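Workshop notebook, Pallutcombe bench room
December 3, 2024

In early, heating not on till late so started with the stuff that doesnt need glue. Main job today is the small cubes and the sorting square for the Brolura set. Mitsuko wants the whole lot agreed before we cut any more stock.

Where we'd got to: first cubes were 30 mm and everyone liked them in the hand but they look big once the lid is on. Reground the stop block, now cutting a shade under and sanding to fit. Much better. Corners still a bit sharp on the end grain, two passes on the fine paper and a wipe. Don't do three, they go round like sweets.

Stock: one bag of blanks from Van der Linden, 367 by their ticket. Haven't checked it, not going to. A few with knots, put those in the offcuts tin for stain tests. Grain is closer than the May lot and it takes colour more evenly. Less fluff after the first coat too.

Colours

Green – happy. Second coat went on over a light sand, no drag marks. Keep this mix, recipe is on the inside of the cupboard door.
Yellow – the awkward one as ever. Wants a white undercoat or the wood shows through and it goes mustardy. Did half with undercoat, half without, no contest.
Red – fine but slow. Left it 90 minutes and it still took a thumbprint (mine, sorry). Leave overnight in future.
Blue – not started. Tin has skinned over. Ask Novent if they'll swap it, it was only opened the once.

Drying rack needs wider slots, the cubes are kissing each other at the back and you get a bare patch where they touch. Had to redo 13 of the yellow becuase of that. Annoying. Bit of dowel between each row would sort it.

The square

Tried chalk first, rubs off on sleeves. Pencil, can't see it from standing. Masking tape, too close to the colour of the table. Black tape is the one. Went straight on to the wood, pressed down with the back of a spoon. Cut the corners with a blade against the steel rule, don't tear them, torn ends lift and then collect fluff.

Rule we're playing to at the moment: start with the cubes outside, get them inside the tape without crossing a line twice. Sounds easy, is easy, but the order you pick changes how much room you've got left. Mitsuko reckons red last. I go green last. To be argued over tea.

Green, yellow and red out on the table with the tape down:
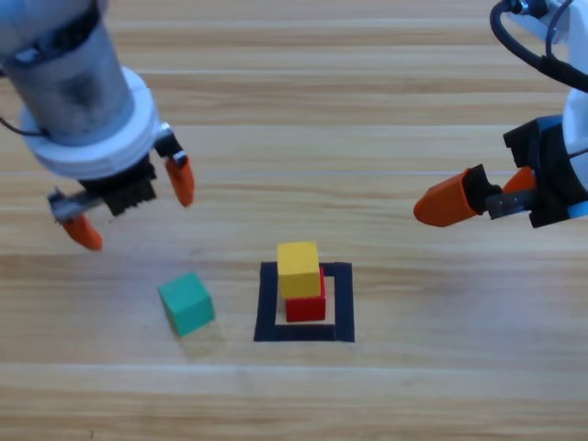
Notes on the table layout

1. Three cubes is right for the short version. Tried with more earlier and it just turns into tidying up.
2. Tape shows up well on the light wood. No need to go wider on the roll.
3. Glare. The tabletop throws back light in pale bands and it's a pain when you're judging an edge by eye. Try moving the lamp before anyone suggests a cloth. Cloth will ruck up and the tape won't stick to it.
4. Planks run straight across so you can line the square up with the grain. Quick and good enough. Check with the small square if it matters.
5. Check colours again in daylight, not under the lamp. Yellow shifts the most.

Mitsuko's comments (written down as she said them, more or less)
– likes the size now
– red and green fine together but wants somebody who's colour blind to have a go before we settle. Good point, should have thought of that in May. Maybe a small dot or notch on one face?
– box label too fussy
– instruction card needs to fit on one side. Currently does not fit on two.

Notch test: did three quick ones with the round file on unpainted blanks. Single notch on an edge, you can feel it straight away. Notch on a face looks like damage. Go with edge. Has to be cut before undercoat or the paint chips off round it.

To do
– email Novent re blue
– dowels for the rack
– notch jig, nothing fancy, two bits of scrap and a stop
– more fine paper, down to the last sheet
– rewrite card, shorter!!
– lift the tape at the end of the week and see if it's left gum on the wood. If it has, white spirit on a rag, try under the edge first

Reds still on the rack, DO NOT TOUCH till tomorow. Door key back on the hook.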